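Search products and news

STULTTON – Guvance has opened orders for Skivlow, a restocking service for grocery and convenience stores that faces and refills drink displays during opening hours. The service, offered with installer Brabec, starts in February with 16 stores.

"Store teams asked for help with the drinks aisle first," said Noboru Ogura, head of product at Guvance. "Skivlow works from the shelf plan they already use."

Each contract covers two units, setup and four service visits a year. 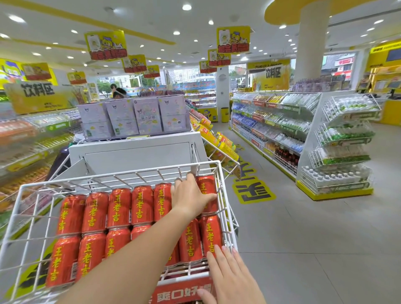 Can a store lease Skivlow for a single season?
The shortest lease is four months.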